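**Siturmont Cell Practice Kit**
Sold by Saarela. Page revised Feb 8, 2021.

The Siturmont kit is a binder, a box of labels and a set of checklists for people who run a collaborative arm over a bench. It contains no arm. We mention this in bold on the order form as well, and we still get the phone calls.

**What's in the box**

- Practice binder, 61 pages, tabbed, wipe-clean
- 30 blank task sheets (one per job, filled in by whoever does the job)
- Reach and pinch labels for the bench edge
- Stotau tag set for cables, red and white
- A grease pencil, which will be gone by lunch

**What it's for**

"Collaborative" describes how an arm may be used. It is a very friendly word and has a lot to answer for. An arm that limits its own force can still be holding something sharp, and a person leaning over the bench has a face. The standards people worked this out ages ago: you assess the whole application, meaning the arm, the tool, the part, the bench and the human with the coffee. ISO 10218 and ISO/TS 15066 are the documents to read. Our binder helps you put them to work on a Tuesday-sized job, and it won't replace them or your own risk assessment.

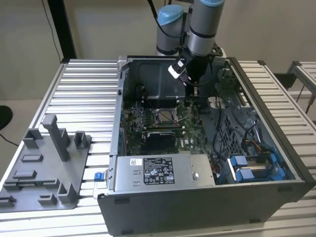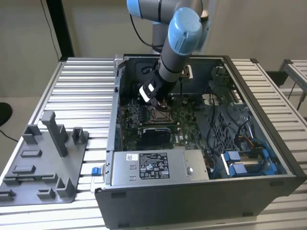
The task sheet begins with the workpiece, an order most first-time users find backward. They want to start with speed. Page one asks instead what the part can do to you, and what you can do to it. Take a desktop tower on its side with the panel off and the gripper down at the CPU socket: you have sheet-metal edges all round the opening, a perforated drive cage to one side and a bundle of wires running past it. Each of those gets its own line. The edges go under "hand contact", the cage under "trapping", the wires under "snagging", and the board gets a line for static, which most robot paperwork forgets entirely.

After that the sheet moves on to:

1. **Power.** Is the workpiece unplugged, and who checked? A computer's supply is left disconnected for the whole job, and the cord is tagged.
2. **Reach.** Mark where the tool can go, then mark where an elbow can go. Elbows are popular with arms.
3. **Fixtures.** Anything the arm picks from or places into is fastened or located. "It's pretty heavy" doesn't count as fastening.
4. **Stops.** Everyone at the bench can reach one without leaning across the work.
5. **Change.** New gripper, new part, new sheet. Yes, even if it's nearly the same part.

**Which version?**

There are 3 versions. *Bench* covers a single arm on a table. *Shared* adds sheets for two benches within reach of each other, with a page on whose stop button stops what. *Teaching* is Shared with bigger type and a section on long hair, lanyards and hoodies, written by Tuulikki Harju after a long October.

All versions fit the Skinau wall holder, sold separately. Refill packs of task sheets are the same for all three.

**Common grumbles**

*The sheets take too long.* The first one does. Santeri Aaltonen, who edits them, has cut the form twice and refuses to cut it again. Please stop emailing him.

*Can we fill it in afterward?* You can fill in anything afterward. It won't be a risk assessment.

*Do the labels come off?* They're rated for around 2,000 wipes with ordinary bench cleaner. Solvent takes the printing off first and leaves you a very durable blank sticker.

**Ordering**

Tell us the version and whether you'd like the binder spine in grey or a different grey. Schools and colleges can order on account.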